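Boards > Home Repair > Plumbing > Kitchen and Bath Faucets

Single-lever faucet, drip from the spout, repair or replace?

7 min read

dpaquette
The kitchen faucet in my rental unit drips from the spout. It started in October as one drop every few minutes and now I can hear it from the hallway. It is a single-lever model, sold under the name Flulix, and it was already in the house when I bought the place. I have the supply valves under the sink and both of them close all the way, so I can work on it without shutting off the whole house.

I have replaced washers on old two-handle faucets but never opened one of these. The tenant is fine with me being in there for an afternoon. My question is whether it makes sense to put a cartridge in it or buy a new faucet and be done. The hardware store near me wants $259 for the one I would pick.

Diane Paquette

wultidwood
Cartridge. A drip from the spout on a single lever is the cartridge or the seats under it most of the time. Pull the handle, take off the cap, unscrew the retaining nut and lift the cartridge straight up. Bring the old one to the store with you. Don't try to match it from memory.

Same general type as this, cap on top of the body:

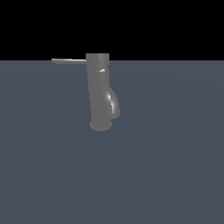 Single-lever faucet, plain gray model

If yours has a set screw on the handle, it is usually a small hex and it may be behind a colored plug. Pry the plug with a thumbnail or a plastic tool so you don't mark the finish.

flarkar_tom
I'd go the other way. You don't know how old it is, and off-brand cartridges are a pain to find. I spent two weekends looking for one that fit a bathroom faucet and ended up replacing the faucet anyway. With a rental you want something you can get parts for at any store. Buy the new one, keep the receipt in the unit's folder, done.

snaedis_b
Two weekends is a lot, but that was your faucet. I'm with wultidwood. Many of the cheaper brands use a generic ceramic cartridge, and a caliper and a good look at the pegs on the bottom will tell you which. I bought mine online for less than lunch costs.

Diane, before you order anything, measure the outside diameter of the body of the cartridge and the overall height with the stem. Also check whether the bottom is flat or has legs. Sellers list all of that.

One more thing. Close the drain before you take the handle off. The screw will go down there otherwise.

Snædis Brynjólfsdóttir

dpaquette
Thanks. I found the set screw, it is behind a gray plug at the back. The handle came off easily. The cap is stuck though. I tried by hand and with a rubber glove and it didn't move at all. There is some white crust around the bottom of it.

siddiqui_plbg
That's scale. Soak a rag in white vinegar, wrap it around the cap, put a plastic bag over it and leave it for an hour. Don't leave it overnight, vinegar can dull some finishes. Then use a strap wrench. If you only have channel locks, wrap the cap in a few layers of cloth first. Turn it counterclockwise with steady pressure. Don't jerk it.

With scale like that I would also clean the aerator while you are there. Unscrew it, rinse the screen from the back side and let it sit in the same vinegar.

flarkar_tom
And if the cap won't come off with a strap wrench, you've now spent an afternoon on a faucet that still drips. I still say replace.

wultidwood
Replacing means lying on your back under the sink trying to get at a rusted mounting nut. That isn't a shorter afternoon. I'd at least give the vinegar a try.

Looking down at one from higher up, the part you want to grip is the thick round section at the top. There may be a thin seam near the lower end of it. On some models that seam is where the cap ends, on others it is only trim, so go gently until you know which you have.
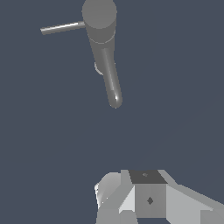

Reading time: 4 minutes

dpaquette
Vinegar for an hour and then the strap wrench. It came off on the second try. The retaining nut underneath was brass and not very tight. The cartridge has two pegs on the bottom and three ports. One of the rubber seals was flattened on one side and had a nick in it.

I found a match online. It should be here by the end of the week.

snaedis_b
Good. When it comes, wipe out the inside of the body with a cloth before you set it in. Any grit under the seals and it will drip again. A little silicone plumber's grease on the seals, no petroleum jelly. Snug the nut, don't crank it.

Then take the aerator off, put the lever in the middle and open the supply valves slowly. Let it run for a minute before you put the aerator back.

dpaquette
New cartridge is in as of 2 September 2022. No drip so far. The lever is a bit stiffer than before, is that normal?

siddiqui_plbg
Yes. It loosens up with use. If it is really hard to move, back the nut off a quarter turn and check for leaks around the cap.

flarkar_tom
Glad it worked. I would still write the cartridge size down somewhere in the unit.

dpaquette
I taped it to the inside of the cabinet door.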